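PC Teardown Report — Uliana Panasiuk

2. Opening the case

Dell tower on its side, panel off. Cooler was already out so the socket is bare — kept fingers away from it. Graphics card still in for now.

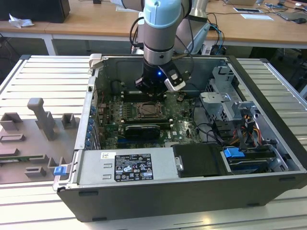
Why take the memory out before the board? Less to snag, and the latches are easier to reach while everything is still screwed down.

Drives next. Blue release, slide, done. Power cables took teh longest, 27 minutes out of 40. Should of labeled them first — orange, yellow and red all bunched up by the cage.

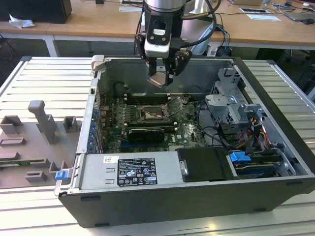 3. Sorting the parts

Five bags, one per type. Screws seperate.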